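The Empty Table

When I moved to Stollutlow in February, I rented an apartment where the kitchen table had disappeared under paper. The former tenant had left it like this, and I continued his work without noticing. After a few months I ate my dinner standing at the sink, and I thought this was normal for a person living alone.

Many people I met for this article told me a similar story. We buy a table for eating, for writing letters, for cutting fabric. Then the mail arrives, then the keys and a bag of onions, and the table becomes a shelf with four legs. Ehsan Magsi repairs furniture in a small workshop behind the Montes bakery, and he sees the result every week. Customers bring him a table and ask him to make the top larger. He asks them first to bring a picture of how it looks at 8 in the evening. After this, he told me, only a few still want the larger top.

His own table is made of beech and it is older than he is. He oils it twice a year and he does not permit anything to sleep on it, as he says — no newspaper, no fruit bowl, and also no flowers, which his wife regrets. The rule came from his father, who was a tailor and needed the full width for cloth every morning.

I wanted to know if such a rule is possible for a family with children. In Flemulen I visited Ha-neul Yeon, who shares three rooms with her husband and two sons. They have one table only, and it serves for breakfast, for homework and for her bookkeeping. Each of them owns a shallow wooden tray. When one activity finishes, everything goes on the tray and the tray goes under the bench. She paid 300 for the bench, and she considers it the best money she has spent on the apartment.

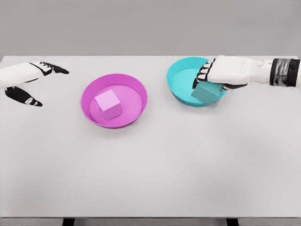 Marjorie Haworth finds all of this a little cold. A table with nothing on it, she told me, makes her feel that the guests have gone home and she was not invited. In her house there is always a jar of pencils, some bread, and a puzzle which she started in the winter and does not intend to finish soon. When visitors come for supper, they push the puzzle to one end and sit closer together. She has never owned a tray and does not want one.

I thought of her opinion for a long time on the train home. It is true that my grandmother's table was never clear, and I loved to sit there. But her things were in use: the flour, the radio, the scissors. On my table there were instructions for a heater I do not have.

So I began with the paper. It took me 5 evenings, and most of it went to recycling. Now I keep a box by the door for the mail, and I sit down to eat. The onions are still on the table, in a blue dish, next to the salt.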